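How to put a fitted sheet on by yourself when the bed is against the wall

Quick one, I'm writing this between loads. Our bed sits with one long side against the wall and the room is too small to leave it anywhere else. Used to take me forever and I'd always lose the far corner. Now it goes pretty fast.

What you need

A fitted sheet that's deep enough for your mattress. Check this first! If the pocket is shallower than the mattress you can quit reading, no trick will fix it.
A safety pin or a scrap of bright thread.
4 sheet clips, optional. Mine are Wistura, any kind will do.
Ten minutes.

Before you start

Pillows off, blankets off, everything on the floor or a chair. Pull the bed out a hand's width if it rolls. If it doesn't roll don't fight it, you can do the whole thing with the bed where it is.

Find the tag on the sheet. On mine (Heneck, the plain cotton one) the tag goes bottom right. Not every brand does it that way. Figure out yours once, then put a safety pin or a couple stitches of bright thread on the INSIDE of the elastic at that corner. You'll never have to guess again. Wash with the thread in, take the pin out.

Long side vs short side — hold up one edge by the two corners and stretch your arms out. If there's a lot left hanging, that's probably the long side. On a full size it's harder to tell so do the thread.

Steps

1. Shake the sheet out and lay it across the mattress loose, seams down. Elastic should be on the underside.

2. Start at the wall corner by the headboard. This is the one everybody leaves for last and its the worst one. Kneel on the bed, lift the mattress corner with one hand, hook the pocket under with the other. Go deep, a good four inches past the edge.

3. Wall corner at the foot. Same thing. Crawl down, don't walk around. Before you lift, pull the sheet toward you so there's no slack along the wall.

4. Run your flat hand down between mattress and wall, the whole length, pushing fabric under as you go. Watch your knuckles if your wall is rough.

5. Get off the bed. Now the open side, foot corner first, then the headboard corner. The last one will be tight. Lift the mattress corner up high, so it bends a little, and the pocket drops over it. Don't yank the elastic, that's how mine ripped.

6. Clips if you're using them, one per corner, underneath.

7. Smooth. From the middle out to the edges with your forearm, not your fingertips. Long wrinkles that run up and down the bed mean it's loose side to side, so tuck more under on the open side. Wrinkles going at a slant usually mean one corner isn't seated all the way. Go back and lift that one again.

The sage green one: 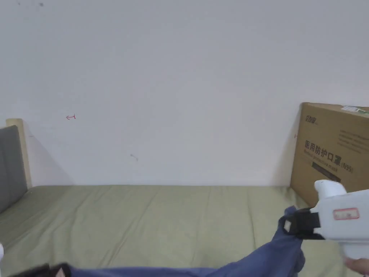
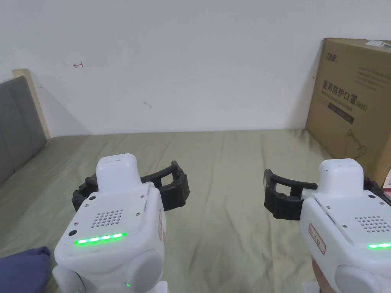
Did this wrong for years, going around the bed in a circle. Do the wall first, both corners, adn the rest is easy.

Khương says to skip step 4 completely and use a wooden spoon along the wall side, since a hand gets stuck if the gap is tight, and to start at the foot if the headboard is padded because the padding grabs the fabric. Fair on the spoon. I tried it Sunday and it's quicker, just use the handle end and go easy so you don't poke a hole.

Not sure about starting at the foot. Try both.

If it keeps popping off

Sheet shrank. Cotton does it, mostly in a hot dryer. I take mine out a little damp and put it on the bed like that, then leave it bare till it's dry.
Mattress pad too thick. A topper adds height and the pocket has to cover that too. Measure with the topper on.
Elastic is shot. Stretch it and let go. If it just hangs there, clips will get you a few more months, then it's rags.
Wrong way around. Happens to me still if I'm half asleep. Look for the thread.

Folding the spare is a whole other page, I'll get to it. For now I roll mine and stuff it in its own pillowcase, works ok.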